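Two Pillows

My aunt Glykeria makes a bed the way other people file taxes. There is an order to it, and if you skip a step you go back to the beginning and you don't argue.

I learned this the summer I was nineteen, when I moved into her building on Andreadis Street and started cleaning the rooms she let by the week. She had two floors of them above the bakery and she knew every mattress like a shepherd knows sheep. The one in 216 dipped on the left. The one in 134 had a spring that sang. (Don't ask me why a place with two floors had a room 216 and a room 134. My uncle Pantelis bought the door numbers in a box from a hotel in Prolska that was closing down, and he put them up in whatever order they came out.)

"Sheet first," she said on my first morning. "Then you go away."

"Go away where?"

"To the window. You look out. You come back and you see the wrinkle you didn't see before."

So I went to the window. I looked at the bus stop, and a man eating a pastry over his own shoes, and I came back and there was the wrinkle, big as a river on a map. I hated that wrinkle. I pulled it flat and another one turned up by the wall.

Then came the pillows. I'd always thought a pillow was a thing you threw. You threw it at the top of the bed and it landed and you were done! My aunt picked up the one I'd thrown, held it against her chest for a second like a baby with gas, and laid it down flat. Then she put the second one on top of it, edge to edge, and touched the far side with the tips of her fingers. She didn't push, she just sort of asked it to move over.

"Two, stacked," she said. "A person comes in from the bus with a bag on each arm. She sees two pillows, one on the other, and she knows somebody was in here thinking about her."

"What if she only wants one?"

"Then she takes one off. Now she has made a decision in her own room. She's home."
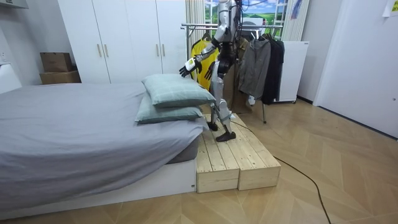 I got it wrong for weeks. I stacked them crooked, or I stacked them with the seams facing out, or I got them perfect and then sat on the bed to tie my shoe. Pantelis used to come by with his toolbox and stand in the door eating sunflower seeds out of his shirt pocket. He never said anything about the pillows. He'd look at them, and look at me, and go off to fix a faucet, and I'd know I had to do them over.

In June a woman took 134 for two nights and stayed 35. She'd come from Pustside with one coat and a Grokirov radio that only got the weather. I never found out what she was waiting for. She paid on time, she said good morning, and every day when I went in to change her towels the bed was already made. The sheet was flat and the pillows were stacked, edge to edge, seams in.

I told my aunt. I was kind of insulted, to tell you the truth — it was the one part of the job I was finally getting good at.

"So mess it up," said Glykeria.

"What?"

"Mess it up and make it again. Do you think she makes it for herself? She's making it for you. So you make it back."

I thought that was the craziest thing I'd ever heard. I did it anyway. I pulled everything off and I did the sheet and I went to the window, and I did the pillows, the bottom one and then the top one, and I reached over and touched the far edge with my fingertips. The spring sang a little. Her radio was on the sill, very low, saying rain by the coast.

When she finally left, she gave her key to Pantelis and went down to the bus with the coat over her arm. I ran up to do the room. She had stripped the bed herself and folded the sheets on the chair, and the two pillows were sitting there on the bare mattress, one on top of the other, pushed a tiny bit to the left.

I stood there a while. Then I moved them over and went to get the clean sheets.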